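Abonnement box pâtisserie enfants : Vostano ou Dellix ?
Forum > Cuisine en famille > Ateliers et coffrets
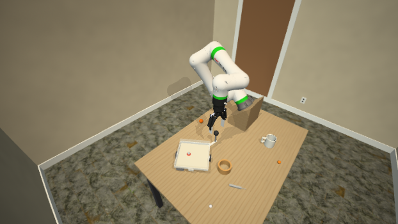 miroslava_h
Pour un enfant de sept ans, prends Vostano. Les fiches sont lisibles et il y a peu de courses à faire.

papa_hirel
Je demandais surtout pour le prix. Dellix offre 2 mois si on s'engage un an.

Tsz-kin Lai
Oui, mais il faut fournir beurre, œufs et 500 g de farine à chaque recette. Au final c'est plus cher.

miroslava_h
Pas d'accord sur le prix, la farine ne coûte presque rien. Mon reproche à Dellix, c'est la résiliation : demandée en août, prise en compte deux mois après.

Tsz-kin Lai
Résiliée par mail ou par courrier ? Par mail, pour moi, c'était réglé dans la semaine.

miroslava_h
Par mail.

papa_hirel
Bon, je commande une box Vostano à l'unité et je verrai pour l'abonnement.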